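Members' visit to the Trakham kitchen lab

Eleven of us went over to Trakham on December 8, 2024 to see the kitchen robot that Pandum has been working on there. The visit had been put off twice, so thanks to everyone who kept the date free. Parking was at the back of the building and we signed in at the front desk, where we were given badges and asked to leave bags in the lockers.

Lurdes Falcão met us and gave a short talk before we went through. The lab has been running for 2 years and takes up one corner of an old packing hall. A kitchen counter has been fitted out in it with a cooker, a toaster and the usual jars and mugs, and the arm works over that. Lurdes said the team had logged 1,875 practice runs by the end of the autumn, of which 510 were done in the last few weeks, after they changed the software that decides how hard the fingers close.

The jobs it is learning are small ones. It picks something up, carries it to another part of the counter and puts it down without knocking anything over. We had been told to expect it to be slow, and it was slow. Several members said afterwards that they had thought it would look more like the machines on a car line, which do the same movement all day. In the lab the items are moved between runs, and the arm has to find them again.

We stood behind a tape line for the demonstration. Nuno Calado was at the desk with his hand near the stop button, and he talked us through what he was doing as he set up each run.

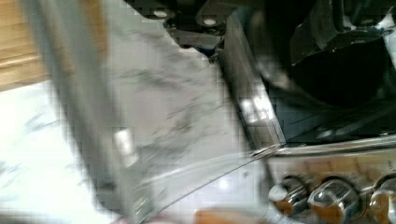
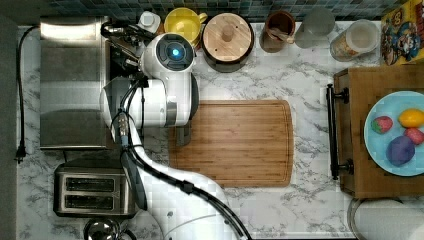
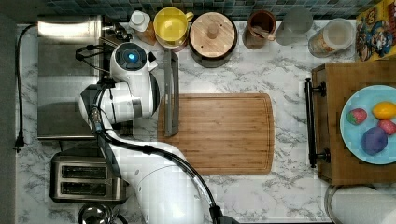
The first picture comes from the small camera by the gripper, the other two look down on the counter.

Questions went on for longer than planned. One member asked whether the arm could be used by someone with poor grip at home. Lurdes said that was the long-term aim, but that she would not want to give a year for it. At present a trained person has to be in the room whenever the arm is powered, and the lab has no plans to change that rule.

Clear containers came up as well. Nuno said that see-through plastic and glass are harder for the cameras than solid colours – the machine tends to see whatever is behind them – and that a good part of the practice time goes on this. He also said that flat things lying on a hard surface, such as knives and spoons, give more trouble than people expect.

There was a question about cost. The answer was that the arm itself can be bought off the shelf, and most of the money goes on staff time. Repairs so far have been minor: a worn cable and one set of fingers.

Tea was served in the meeting room next door, where the team had put up a wall chart of the work so far. Some of us stayed on to look at the older gripper, the Jakell, which has been retired and sits in a glass case. It is heavier than it looks.

Pandum can take another party in the new year, with 5 places kept back for members who missed out this time. Please give your name to the secretary if you would like one. Sturdy shoes are needed, and the hall is cold, so bring a jumper.

The next outing is to the Hodoroagă workshop. Details will be in the following issue.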